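Ticket 566 – Rernen tracking service, pose dropout on left unit
Opened by: Murkberg site
Component: perception / marker tracking
Priority: Normal
Status: Awaiting confirmation

8/26/22
The site reports that the pose stream for the left hand-held gripper stops for short periods when the operator's wrist is turned outwards. The right unit is not affected. Both are running the same build of the tracking service.

Log review
The dropouts match frames in which only one face of the marker cube was accepted. The solver then switches between two possible orientations, and the filter rejects both. In the log supplied, 287 frames were lost in this way. No camera frames were missing.

Steps taken
1. Cube geometry file reloaded for both units. No change.
2. Corner refinement switched on. Fewer rejections, but the fault remained.
3. Filter amended to keep the last accepted orientation for up to 17 frames when a single face is visible.
4. Replay of the original log completed without a gap in the left stream.

The site is asked to repeat the check at the table with the amended filter. Both grippers should start at rest on the near part of the tabletop, marker cubes uncovered, before recording begins.
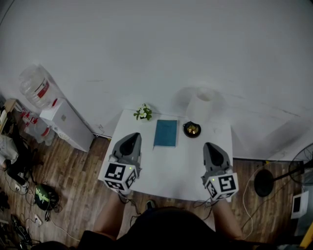 Kwabena Sowah: Please do not close this yet. Holding the last orientation hides a real rotation if the wrist moves quickly, and the planner will treat the pose as current. I would prefer the held frames to be flagged – Daly can already read a status field.

Agreed. A status flag will be added to each held frame and the ticket remains open until the Daly import has been tested.

Prornosau Technical Support | Contact the service desk | Back to top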